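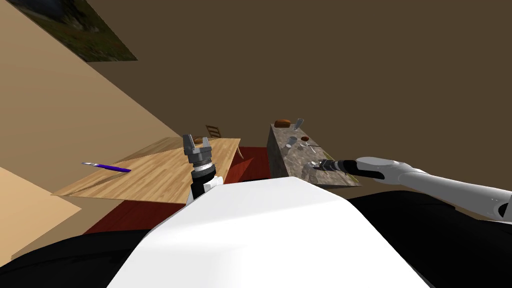

The spoon that passed every test

I've been grumpy about a spoon since November, so bear with me.

Our little group builds table-clearing routines for a two-armed robot, and we do nearly all of it in a simulated kitchen we call Flandale. Stone counter, bread, a cup, a bowl, some silverware. The job sounds like nothing. Reach over with the right arm, pick up the spoon near the end of the counter, put it in the bowl. We ran that 1326 times and the log gave us 241 failures, which everybody was pretty happy with. Then I sat down one night with a pot of coffee and watched the replays of the runs marked as good.

In 44 of them the gripper never held the spoon at all. The fingertips came down a hair too low, sank a little way into the stone, and the physics engine shoved the spoon sideways to sort out the overlap. Sometimes it hopped right into the bowl. Our checker only asked where the spoon ended up, so it said great job and moved on!

I wrote that checker, by the way. It took me ten minutes and I was proud of it.

What bugs me is how we talked about it afterward. The first word out of anyone's mouth was "glitch" – as if the simulator had been naughty and we'd caught it. I don't buy that. An arm pushing its fingers into a solid counter is a safety problem, and on a real counter you'd get a bent finger or a cracked slab, or somebody's hand if they happened to be reaching for the bread. We had the contact forces sitting in the log the whole time (the Nalach exporter writes them out by default) and never looked at them.

So here's my opinion, for what it's worth. A run where the arm hits something too hard should be a failed run, even if the spoon lands exactly where you wanted it. Stop the arm, mark it red, go look. We put that rule in and our lovely success rate dropped, and then it dropped some more when it caught 11 elbow bumps I'd missed. The folks on our Hilano project hated the new chart. I kind of hated it too, but I'd still take it over the old one, and I'm rerunning the bowl tests tonight with the limit set lower.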